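3.2 Rangement du linge d'appoint sur plan de travail
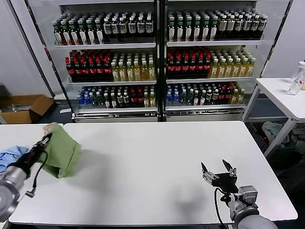
Figure 4. Plan de travail blanc, linge vert et linge bleu clair sur la gauche, vitrines à boissons à l'arrière-plan.

Pourquoi trier les linges par couleur avant de les plier ? Le tri préalable limite les reprises : une pile mélangée oblige à défaire une partie du pliage au moment de la mise en rayon.

Les relevés ont été menés dans l'espace de vente Plesodberg, en janvier, selon le protocole de Reisinger. Le corpus compte 923 pliages, dont 800 sur des linges unis. Les autres portent sur des pièces à ourlet double, fournies par Aaltonen, et sont traités à part en section 3.4.

Un linge posé en tas présente rarement un coin accessible. La recherche de ce coin occupe 18 secondes en médiane, soit plus que le pliage lui-même. Sur un plan lisse et clair, les bords des tissus pâles se repèrent moins bien que ceux des tissus foncés. L'écart disparaît presque lorsque le linge est d'abord soulevé par un point quelconque, puis étalé. Cette variante a été retenue pour près de 90 % des pliages de la seconde série.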